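Search this site
Enter keywords Go

Winter nets: bookings and ball allocation

December 2020
By the Nkuna Cricket Club newsletter desk

Indoor nets at the Cleltia hall open to senior squads this month. Each session lasts 2 hours. Bowlers are limited to spells of six overs, with a rest of equal length before the next spell.

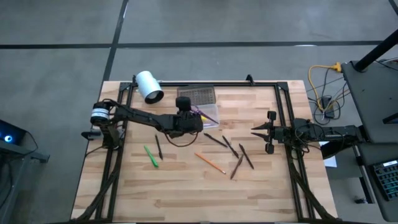 Spinners will use the far lane, where the matting was relaid in May and takes more turn. Seamers keep the near lane, which has the longer run-up. The bowling machine may be used by batters only after the first hour.

The winter levy is 1000 for juniors and 2000 for seniors, payable before the first session.
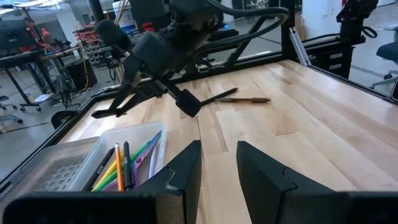 Match balls are not to be used indoors. Practice balls come from the Punditz order and must be returned to the bin by lane.
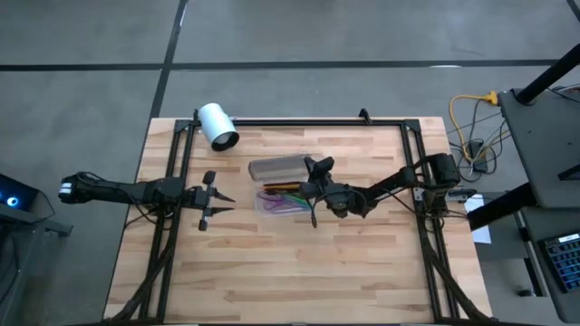 Can a player transfer a booked slot to a teammate?
Transfers are allowed within the same squad if the booking sheet is changed before the session starts.

Related items
Pilurness fixture moved to second ground
Scoring course: dates and entry
Pitch covers: storage over winter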